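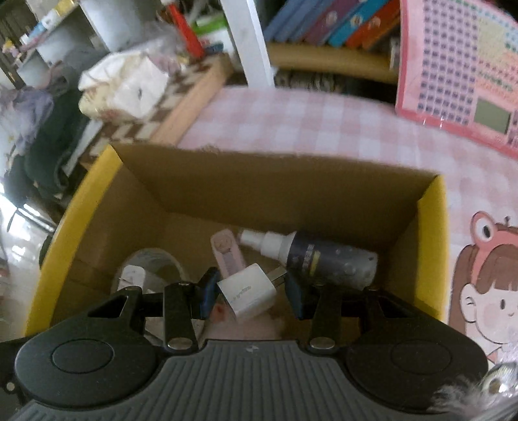
Trirnard Hand-Held Gripper: What You Get and What to Budget

By Kylie Brunton, May
5 min read

Every gripper page promises the same thing. Buy the tool, squeeze the handle, and your team will be sorting, packing and recording tasks by the end of the week. We sell the Trirnard, and we think it is a decent tool at a fair price. We also take a lot of returns on grippers in general, and most of them come from people who believed a page like that one. So please read to the end before you order.

What it is

The Trirnard is a two-finger gripper you hold in your hand. It closes on an object from both sides using a pair of linkage arms and dark blue fingertips. Groups buy it to record people doing ordinary jobs, then use the recordings to plan or train a robot cell later. Some buyers have no robot at all yet, and that is fine. It is a cheap way to find out whether a job suits two fingers before anyone signs for an arm.

What it handles

Small, solid, boxy things are the easy case. A cube-shaped wall charger can be held between the fingertips at an angle with its prongs clear, and you can work over an open carton with it. Rolls of tape and utility knives are reasonable. A spray bottle lying across the bottom of a box is a harder call, and I would want to see your bottle before saying yes. Full bottles are heavier than people remember.

Thin paper tags, no. If a sales rep tells you two fingertips will pick a flat tag off cardboard all day long, ask to watch.

Box depth matters more than most buyers expect. The body is much wider than the fingertips, so the tips may reach an item in a corner while the housings are already up against the cardboard. Measure the inside of your smallest carton first. Then measure it with the flaps folded the way your packers really fold them.

The cycle claim

The maker says the fingertips are good for 1,000 grips before they need a look. I don't know what was being gripped. Foam blocks, probably. Our own loan unit went out to a packing room at Gristeo and came back with one tip worn along the edge well short of that. Cardboard is rough stuff, and people drag the tips against it without noticing. Budget for spares.

What to put in the budget

The gripper itself is the easy line. These are the ones that get left out:

Spare fingertips, sold in pairs. We suggest two pairs with the first order.
Training time. Allow 8 hours per person before you keep any of the recordings. The maker's leaflet says one. It is wrong.
Storage and review. Somebody has to go through the sessions and throw out the bad ones. On the last project we helped with, more than 22 sessions were scrapped over one careless habit — twisting the wrist at the drop.
Real items. Buy your own tape, chargers, bottles and boxes for practice, in the brands you ship. A tidy sample kit teaches you very little about a messy carton.
A second gripper, if you have a deadline. One tool in for repair stops everything.

How it compares

The Braresora is lighter and costs less. Its tips are softer and hold smooth plastic a bit better, though I have not seen one stay in line after a drop. The Tan is the nicest of the three to hold, and priced like it. If your people will be using it all day, try the Tan before you decide. I say that knowing we make less on it.

Warranty and returns

The warranty is 12 months on the body and linkage. Fingertips are treated as wear parts and are not covered. You can send an unused gripper back for a full refund. Used ones are looked at case by case, and "it couldn't do the job we bought it for" is not a fault. That is why we run loans.

Loan units

We keep a small number for trial. Loans go out on Thursday and you pay shipping both ways. When you ask for one, send a list of the items you plan to pick and the inside size of your boxes. If the list looks wrong for this tool we will tell you before it ships. Loan fees come off the price if you buy.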